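Software that waits for the gripper

Print this article | E-mail this article

December 1, 2019

At Fivent, the robot arm rarely causes the delays. Most of the lost time comes from the code that decides when the fingers should close, and how hard. 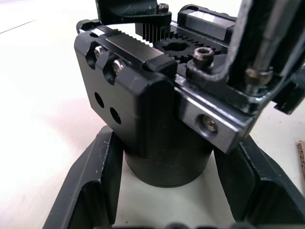

One motor, two fingers

The gripper uses a toothed rack and a spur gear, and the control software has to know where the fingers are at every moment. Older code read the position once per move. The new controller, named Kuruc, reads it 330 times a second and compares it with the motor current.

If the current rises before the fingers reach the planned width, Kuruc treats it as contact and eases off. Slack between the gear teeth made this difficult. In October the team added a short routine that closes and opens the fingers at start-up, measures the slack and stores it. It takes three seconds.

Planning comes second

Baltarix, the planner, used to send a full path and wait. It now sends short pieces and can change the next one while the arm is moving. On a test set of 90 parts, the arm picked up 76 at the first attempt. Thin, flat parts made up most of the failures, and work on those has moved to the vision code.

Fivent plans to release the start-up routine first. The planner will follow when its logging tools are finished.

Related items
Prolach opens its simulation tools
Choosing a motion planner for small arms
Why force limits belong in the controller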